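Setting up the Vorkeck two-finger gripper kit
By Raíssa Siqueira
Jun 19, 2021

The Vorkeck kit from Plivonow comes as a gripper body, two black fingers, a wrist camera and a bag of screws. Allow 50 minutes for the first build. You'll need a 2 mm hex key, not supplied.

Step 1. Fit the fingers
Seat each finger in its recess and start the screw by hand. Tighten both, then open the gripper fully from the Drandau software. Check the wrist camera view. Both fingers should reach up from the bottom with a clear gap between them. Keep your test objects past the tips for now - ours were a striped roll-shaped piece, a small cube and a coffee capsule.
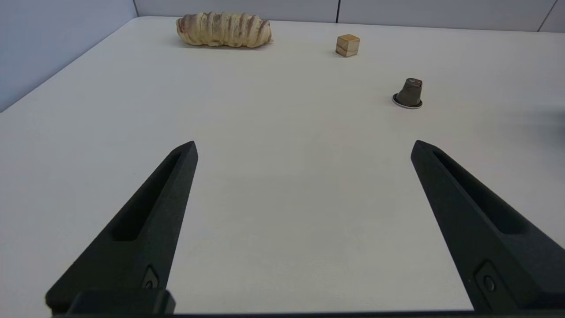

Step 2. Set the grip force
The slider runs from 0 to 134. Start at 59 for hard objects. Go lower for a capsule, as the thin metal dents easily.

Step 3. Try something soft
Centre the arm over a bath sponge with the fingers open. Lower it slowly, close, and lift a few centimetres. Mesh catches on the fingertips if you come in at an angle, so keep the wrist straight. If the camera view is blurry, wait for the arm to settle before you save a position. 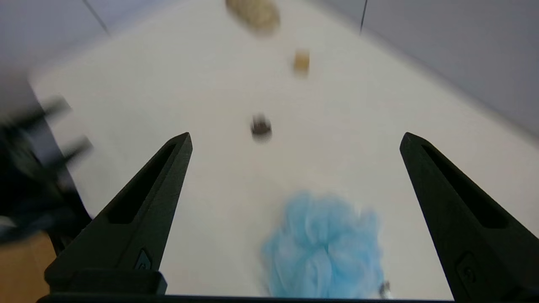 Fingers open, with the blue mesh sponge between them.

Step 4. Save the profile
Name it and export a copy. Firmware from before May loses unsaved profiles at shutdown.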